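Section 5. Working a Shift with the Hand Tool

Read this section before your first shift. It covers folding and put-away work in guest rooms at Trestora properties. For charging and storage of the Pindik hand tool, see Section 2.

5.1 What changes for room staff

Trestora is moving part of its folding work to Prorport machines. The machines learn from recordings made by people who already do the job, using a hand tool with two fingers. Room staff make these recordings during part of a normal shift.

Your room quota is lower on recording days. The shift lead enters the reduced quota in Kos before the shift starts. If you open Kos and see your usual number, tell the shift lead before you go upstairs. Do not try to complete a full quota and a recording block on the same day.

Recordings are not used to rate your speed or to set quotas for other staff. Questions about pay or hours go to Vesela Stoyanova. Questions about the tool go to Mirsad Dumitrescu.

5.2 Before you start

1. Sign in to Kos and choose Recording Block.
2. Check the number on the tool's sticker against the number assigned to you. If they differ, return the tool to the desk.
3. Squeeze and release the tool slowly. Both fingers should move smoothly and stay parallel.
4. Check that the fingers are tight. If one wobbles, stop and use another tool.
5. Wipe the fingers with a dry cloth.

CAUTION: Do not tighten the screws on the housing yourself. Overtightening can crack it.

5.3 Preparing the bed

1. Clear a work area large enough for one garment laid flat. Other items may stay on the bed if they are outside that area.
2. Move cords and chargers toward the head of the bed.
3. Leave the mat or cover in place if the room has one. The machines have to work on whatever surface the room has.
4. Open the curtain or turn on the room light. Do not change the light once a recording has started.
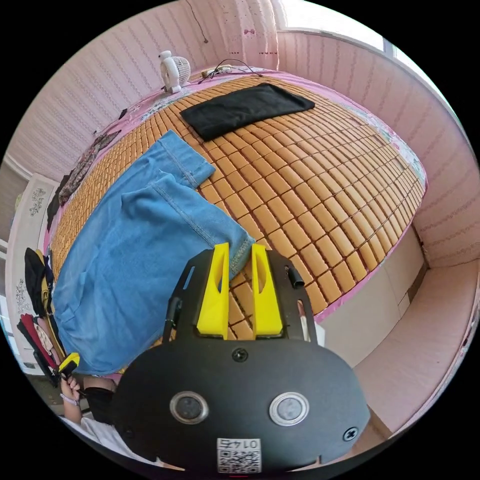
5.4 Folding and moving a garment

1. Start the recording in Kos and wait for the tone.
2. Bring the tool down with the fingers open. Approach the garment from the side nearest you.
3. Close the fingers on a single edge. For pants, take the hem or the waistband. Avoid gripping at a thick seam.
4. Lift only as high as you need to clear the surface.
5. Lower the edge into place, open the fingers fully, and then pull back.
6. Smooth the garment with the side of the fingers if needed. Keep your free hand out of the work area.
7. Stop the recording when the garment is where it belongs.

NOTE: If you drop a garment, keep going. Pick it up with the tool and finish the fold. Dropped items are useful to Prorport and do not count against you.

NOTE: Heavy fabric such as denim can slip when lifted from one corner. Drag it a short distance first, then lift.

CAUTION: Do not use the tool on anything plugged in, on glass, or on personal papers.

5.5 Breaks and wrist strain

The tool puts more load on the wrist than folding by hand. Change hands when you can, and put the tool down between garments. If you feel numbness or pain, end the block and report it to the shift lead. The reduced quota still applies for the rest of that shift.

5.6 Ending the block

1. Choose End Block in Kos and wait for the upload to finish.
2. Return the tool to the desk with the fingers open.
3. Write down any garment you could not fold and what went wrong. Mirsad Dumitrescu reads these notes before each machine update.

If the upload stops with code 728, leave the tool switched on and take it to the desk. The recordings are still stored on it.

Section last revised 2025-06-11.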